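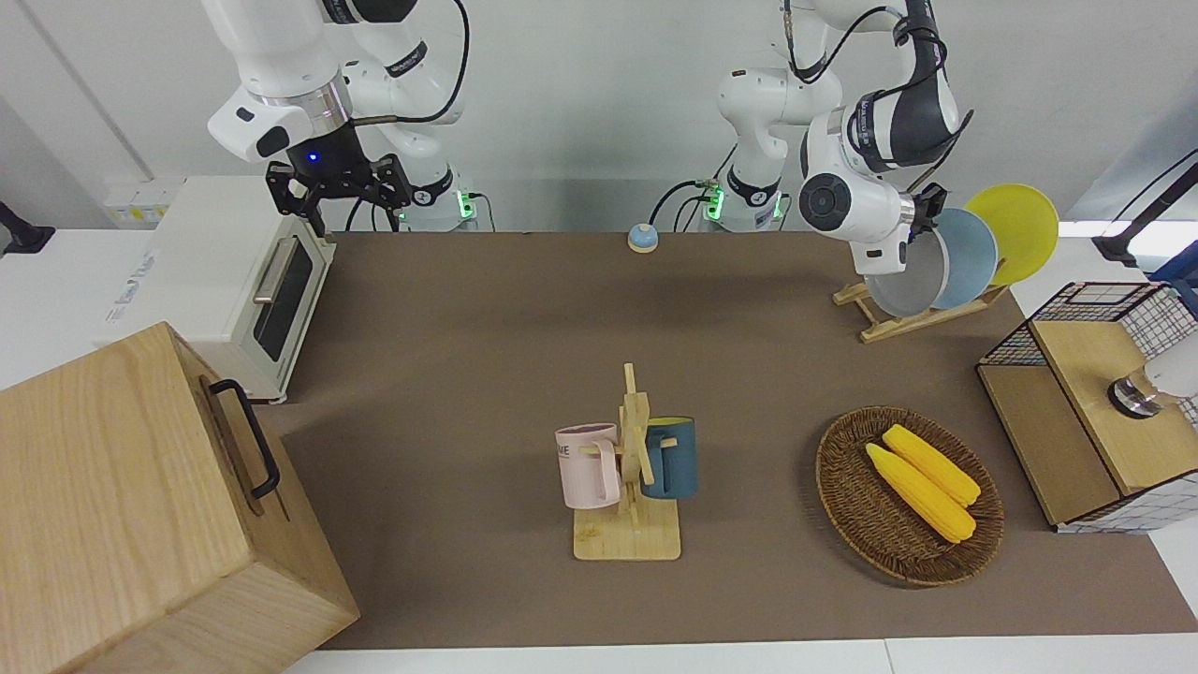

The dish rack with three plates, the mug tree and the toaster oven.

Product Review: Fetwood Countertop Storage Set (Dish Rack and Mug Tree)
Prepared by the Household Goods Desk, Umali Consumer Resource Center
Published June 4, 2021

Summary

The Fetwood Countertop Storage Set consists of a wooden dish rack and a wooden mug tree, sold together at $42. The Center reviewed the set at the request of members who furnish small kitchens, staff break rooms and short-term rental units. We find the dish rack to be a sound purchase for households that keep a small number of plates in daily use. The mug tree is acceptable, with reservations regarding the length of its pegs. The set is recommended with conditions, which are given at the end of this review.

Background

The Center last reviewed wooden dish racks in January, when the Heltex folding model was rated. Many readers wrote afterward to ask for a comparison with a fixed rack, and several asked that a mug stand be included. The Fetwood set was bought at the regular retail price from the Tronulico housewares store. No samples were accepted from the manufacturer.

Jerome Evangelista carried out the assembly and the daily-use portion of the review. Ramil Tiongson was responsible for the cleaning and wear portion and for the written findings.

Contents and Assembly

Both items arrive in a single carton with one printed sheet of instructions. The dish rack requires its pegs to be pressed into the base by hand. The mug tree has a post that is fastened to the base with one screw from below, followed by the pegs. A screwdriver is not supplied.

Mr. Evangelista completed both items in a single sitting and reported no missing parts. One peg on the mug tree was tight and had to be turned while it was pressed in. The instructions consist of drawings only, and the drawing for the mug tree does not show which end of the peg goes into the post. Buyers should compare the two ends before starting.
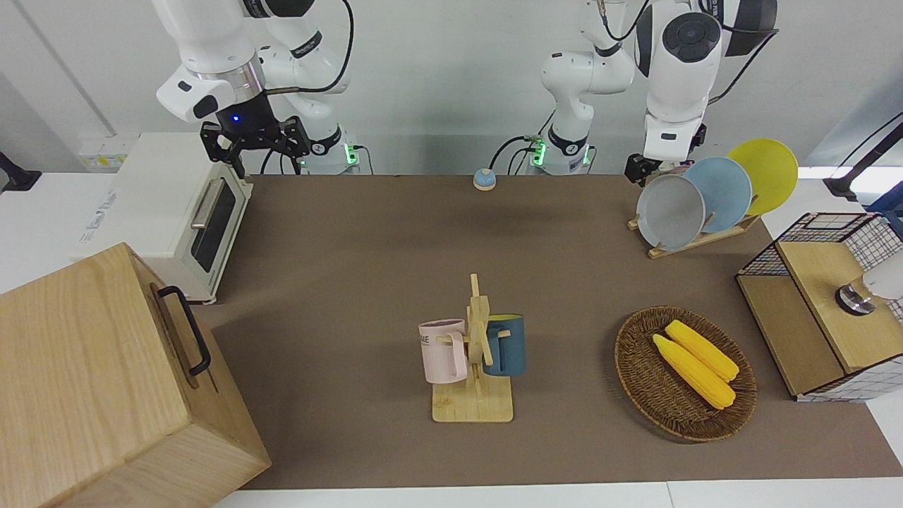 Counter space is the first matter a buyer should settle. A rack of this kind is left out all day, and in a small kitchen it will share the surface with at least one appliance. We recommend that the rack be placed toward the back of the counter, with the plates facing the side from which they will be reached. The mug tree can stand forward of it, provided that the area in front of any oven door is left clear. A toaster oven door that opens outward needs more room than most buyers allow, and a mug left in its path is likely to be knocked.

The manufacturer advises against placing either piece directly beside a heat source. We agree with this advice.

Dish Rack

The rack is a simple design in light wood: a base bar with short pegs that hold plates on edge. It has no tray and no slots for flatware. Dinner plates and side plates both stood securely in our use. Plates lean slightly against the pegs, and this is normal for the type.

The open design has clear advantages. Air reaches both faces of the plate, and any plate can be lifted out without moving the others. The drawback is drainage. Water from freshly washed plates falls directly onto the counter, and a towel or mat is needed underneath. Households that wash by hand after every meal may prefer a metal rack with a tray – the Fetwood is better suited to storing plates that have already been dried.

Deep bowls are not a good match. The shorter pegs do not support the curve of the bowl, and two of our bowls tipped forward when the counter was bumped.
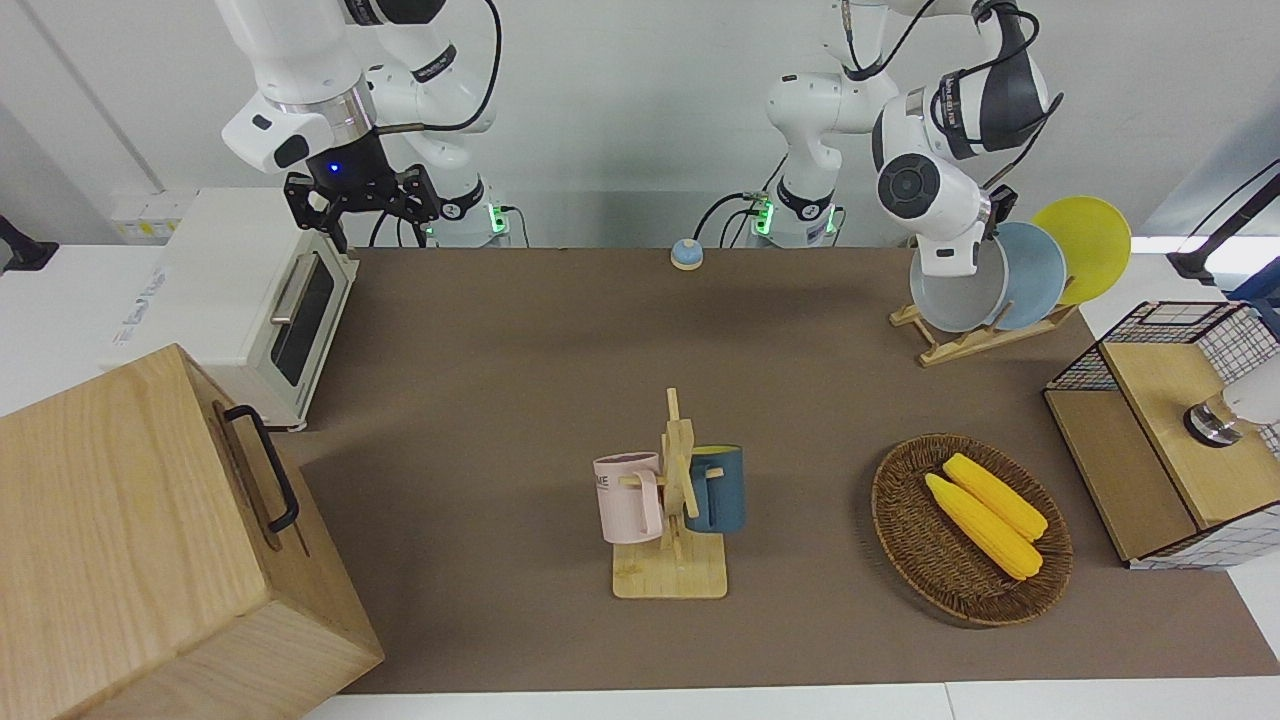 Mug tree, foreground.

Mug Tree

The mug tree has a flat base, an upright post and short horizontal pegs. It is steady when empty. It remained steady when loaded evenly on both sides, and less so when heavy mugs were hung on one side only. Our heaviest mug, weighed empty on a kitchen scale, came to 126 grams more than the lightest, and the difference was enough to be felt when the tree was moved.

The pegs are the principal weakness. They do not angle upward, and mugs with narrow handles can slide toward the end if the tree is carried. Mugs with wide handles stayed in place. We advise owners to remove all mugs before moving the tree.

Cleaning and Wear
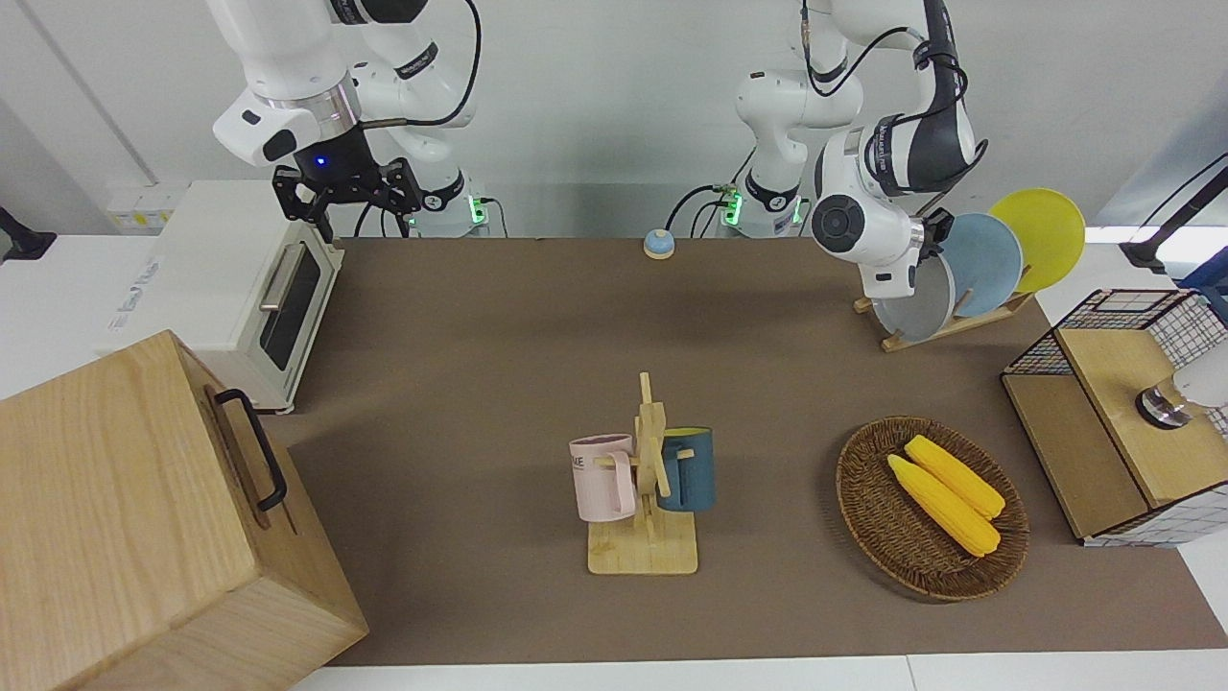
Mr. Tiongson wiped both pieces daily with a damp cloth and dried them with a second cloth. He recorded no splitting and no loose pegs on the rack. One peg on the mug tree worked slightly loose and was pressed back in by hand. Neither piece should be put in a dishwasher or left to soak.

The manufacturer's care sheet calls for food-safe mineral oil twice a year. A 230-milliliter bottle was bought for this review, and very little of it was used. Oil should be left overnight before plates are returned to the rack.

Value

At $42 for the pair, the set is fairly priced. The Heltex folding rack costs $50 and does not include a mug stand, although it holds more plates and can be put away after use. Fetwood does not currently sell the two pieces separately.

Ratings

Assembly: Good
Dish rack, plates: Very good
Dish rack, bowls: Poor
Mug tree: Fair
Ease of cleaning: Good
Value: Good

Recommendation

Recommended for households and break rooms that store a small number of plates upright and have a fixed place for the mug tree. Not recommended as the only drying rack in a kitchen where dishes are washed by hand. Members may direct questions about this review to the Household Goods Desk during regular office hours.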